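Ticket 841
Subject: Label printer drops off the network after idle
Site: Potbridge, packing room
Product: Flirnier desktop label printer, network model
Status: Closed
Priority: Normal

Problem as reported
Printer goes offline when it has not been used for a while, usually over lunch. The light on the front stays green. Jobs sent from the Lilach order screen sit in the queue and show "waiting for device." Turning the printer off and on brings it back and all the held labels come out at once. Started in February, after the office switch was replaced.

Setup
Printer is on a wired connection, port 21 on the new switch. Address was handed out automatically. Two PCs print to it through the Gashaw print server. Labels are shipping labels only. Queue limit on the server is set to 2000 jobs.

Log

9:10 a.m.
Printed a config label from the front panel. Firmware is current. Address on the label does not match the address saved in the print server. Corrected the server entry and sent a test label. It printed.

9:40 a.m.
Cleared the old queue. There were 607 jobs in it, most of them duplicates from people pressing Print again. Asked the packing team to stop resending when a label does not come out.

12:55 p.m.
Printer offline again. It does not answer a ping. Address on the front panel is unchanged this time, so the morning fix was for a separate fault. Unplugged the network cable at the printer end and plugged it back in. Printer answered right away, no power cycle needed.

1:15 p.m.
Swapped the cable for a new one. Left the printer alone to see if it would drop. It did, at 1:50.

2:05 p.m.
Looked at the switch settings. Energy saving is turned on for every port by default. The old switch did not have this feature. Turned it off for port 21 only.

4:30 p.m.
No drop since the change. Ping steady. Sent a label from each PC and both printed.

Next morning
Printer was still online after sitting all night. First label of the day printed with no delay.

Fix
1. On the switch, turn off energy saving for the printer's port.
2. Reserve the printer's address in the router so it cannot change.
3. Enter the reserved address in the Gashaw print server, then restart the print service.
4. Send one test label from each PC and check that the barcode scans. Stick the test labels on the scrap sheet and keep them out of the bins. 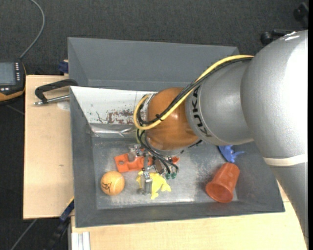

5. Save the switch settings. If this step is skipped, energy saving comes back on after a power cut.

Still open
The second label printer, by the loading door, is on the same switch and has not been changed. It is used all day and has not dropped. If it does, apply step 1 to its port and reopen this ticket.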